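News from the Brollside Shared Workshop
August 8, 2025

Those of you who stop by the back bench on your way to the kettle have been asking how the two-arm table is coming along, so it's high time we gave it a proper space in the newsletter. The short version is that we're happy, a bit tired, and still arguing over cable ties!

We've named the project Pallier, and the goal is a modest one: two arms sharing one table and sorting odds and ends into bins without bumping elbows. Before we let anything move on the real bench, every layout gets tried in the simulator first (a habit we picked up last November, after a very loud evening and one bent bracket). It's slower, yes, but it has saved us a good many trips to the parts drawer, and you can join in from home with a cup of coffee beside you. 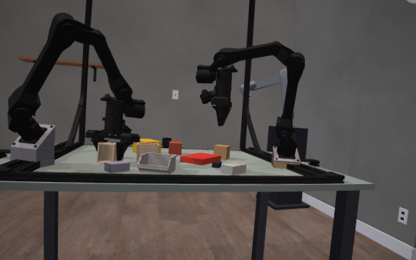 The Pallier table in the simulator, with the left gripper open above a wooden container.

The blocks come in different sizes on purpose. A gripper that does fine with a nice square cube can get quite confused by something wide and flat, and we would love to see both handled well before winter. Our latest batch was 19 practice runs on one layout, and 12 of them finished the way we wanted, so there is plenty left to tinker with.

The parts fund stands at 800 dollars, thanks to the spring bake sale and to all of you who rounded up your dues. Most of that will go toward spare motors and better wiring. If you'd like to help, the sign-up sheet is by the door, and we have room for four more people, beginners very much included.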